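About Hemside

Hemside started in March as a newsletter that Joyce Kinyua wrote for her friends, most of whom loved variety shows and talk shows but could never keep up with all of them (who can?). She would watch the episodes, write down the parts that made her laugh or cry, and send them out before bed. The friends passed it on to their friends, and before long she was asking Carmela Bassi to help with the typing.

These days we cover guest appearances, reunion specials, drama casting and the kind of small, kind thing a star says on air that you end up repeating to your sister on the phone. We have 131 show pages so far, and we add to them whenever a new season begins.

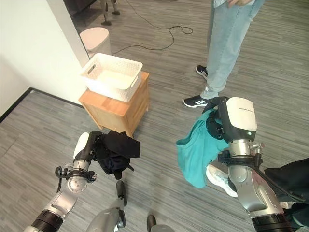 A black garment in one gripper, over the striped carpet.

Tatu Lema looks after our recaps and is very patient with late writers. Ravindra Nautiyal handles interviews, and Hamisi Nyanda runs Mugo, our weekly podcast, which has reached 58 episodes and still begins with the same slightly out-of-tune jingle, because listeners wrote in to save it!

We try to be gentle. We don't print rumors about anyone's marriage or health, and when we get a quote wrong we fix it at the top of the page and say so.

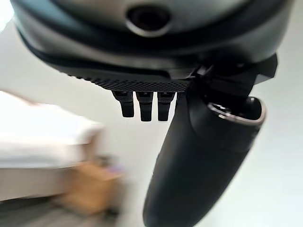
Dark grey housing with three short black prongs.

If you have a favorite show we've missed, please write to us through the contact page. Joyce reads the mail on most mornings, usually with her second cup of tea, and she does love a long letter.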